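Home | Papers | Methods | About

14 shares · 3 comments

4. Rules for handling cloth with two arms

When Ánh Giáp and I sat down to write the Nodby guidelines, we figured the folding chapter would be the easy one. It took us until November! Rigid parts have decades of habit behind them – you know where the edges are, you know what a good grasp looks like – but a T-shirt changes shape every time you touch it, and two annotators can watch the same episode and disagree about whether the grasp was any good.

So our first rule is about the grasp itself. Both grippers need to be closed on the fabric before either arm starts a lift, and the annotator marks that moment as the start of the stretch phase. We went through 700 episodes with this rule and threw out 36 where we just couldn't agree on the moment (Cúc Tăng had the deciding vote on the rest, and she was strict).
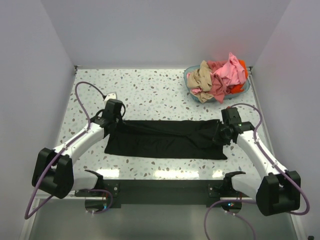
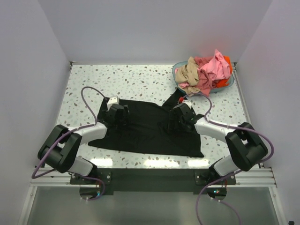

Figure 3. Two-arm grasps on black cloth, with the laundry basket at the back right of the table.

The second rule covers the supply of garments. We ask that the basket stay inside the enclosure for the whole session and that its position be written down once, at the start. Earlier drafts let people move it between episodes, and the logs from Plillora turned into a mess I still don't enjoy thinking about.

Rule three is cables. I'd love to say we had a clever answer, but what we wrote is plain: check the slack at full reach on both sides before the first episode, and stop the session if a loop comes down onto the cloth. Flurnier wanted a fixed slack length in the text. We left it out, as arm mounts differ too much from site to site.

Last, bunched fabric. A bunched grasp is not an error under our scheme. It gets its own label, and in the Phí subset that label was used 107 times. Ánh would still like to split it in two, by how much fabric is gathered, and we take that up in Section 5.

Previous section | Next section | Back to top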